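Clenduren loses on a clock nobody could read

Posted just after the game, will clean this up later.

Drosta 80, Clenduren 69 is what the book says. Fine. Drosta was the better team for most of the second half and I'm not going to pretend otherwise. But the talk in the parking lot was all about the last play before halftime, and it should be.

Quick version. Clenduren up two, ball out of bounds under its own basket. Clock on the wall stuck. Ref waves play on anyway. Pass comes in, one dribble, another dribble, pass to the corner, three goes up and in. Horn never sounds. Officials huddle at the table, come back out, no basket. Time had run out, they said. On what clock? The one on the wall hadn't moved. 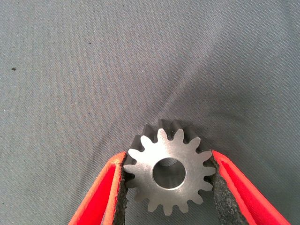

Coach Mackenzie McIntyre got her technical right there, and Drosta hit both free throws before the teams even went to the locker room. So a five point lead turns into a tie game. That's a big swing for a team that plays seven kids.

"I asked who was keeping time and got three different answers," McIntyre said. "I'd like one answer."

She also said the loss was on her and the players, not the refs, and that giving up that many second chances under the basket will beat you every night. Credit to her for that.

Kamarul Halim, who runs officiating for the league, was in the building. He said the crew used a handheld stopwatch at the table once the wall clock froze, and that both benches should of been told before the ball came in. They weren't. He called that part a mistake. The no-basket call itself he's standing by.

Clock was working again for the third quarter. Drosta opened on a 12-2 run and that was pretty much it. Clenduren got it down to six late, then missed the front end of a one-and-one, then fouled on the other end. Long night.

Crowd was loud, by the way. Best one at the Gandetti gym all season, student section packed in behind the basket and going the whole way. Shame so much of it went toward the stripes.
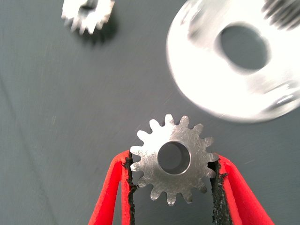
Can Clenduren get the result thrown out? The league doesn't take protests on judgment calls, and Halim says timing by stopwatch counts as one. McIntyre can send a written complaint about the missing notice to the benches, but the score stays as it is.

She says she'll send it. Wants a rule that play stops untill both coaches hear how time is being kept. Hard to see who would argue with that. Drosta's bench didn't know about the stopwatch either, and if that shot comes at the other end we're writing the same story with the names flipped.

Clenduren goes to Dobre next, who put up 107 in their last home game, so the defense better travel. Junior varsity tips first, varsity right after. Box score when I get it from the table.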